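Handout 2: Looking after the hand-held grippers
Course notes, Dilruba Khondokar – updated 23rd March

These are the notes I promised after the last lab, and they only cover the hand grippers (the arm in the Mitwood cell gets its own sheet). Afroza Biswas wrote the first version in January and I've been scribbling on it ever since!

Before you start

Lay out a practice pile first. I like snack packaging because you get crinkly foil, paper and clear plastic all in one go, and each one shows up a different fault. Foil bags are great for spotting a pad that slips. Small upright boxes are meaner – they tip over if one finger arrives early.

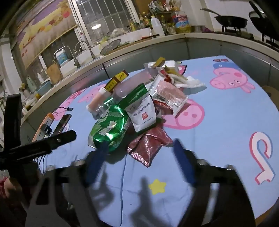
Checking the pads and pivots

Open the jaws all the way and look at the blue pads straight on. Both should sit square on their arms. Wipe them with a barely damp cloth, let them dry, then run a fingernail down the ribs to find crumbs. If a rib is torn, swap both pads, never just one (I learned this by wasting a whole afternoon).

Next, the pivot screws, two on each side. Snug is what you want. If the jaw drags when you let go of the trigger, back the screw off a hair and try again. 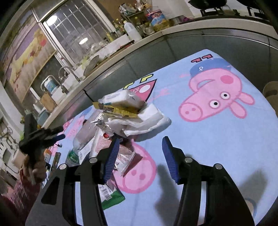 When you're happy with the feel, do 24 slow open-and-close cycles and listen for clicking. One click per cycle usually means a pivot, and a scratchy sound is more often dirt. Then go back to the pile and pick up something soft, something flat and something that rolls.

Write it all in the Munshi log, including the boring results. Pads get replaced after 955 picks, even if they still look fine to you. Spares are in the Hokel drawer, and please tell me when you take the last pair.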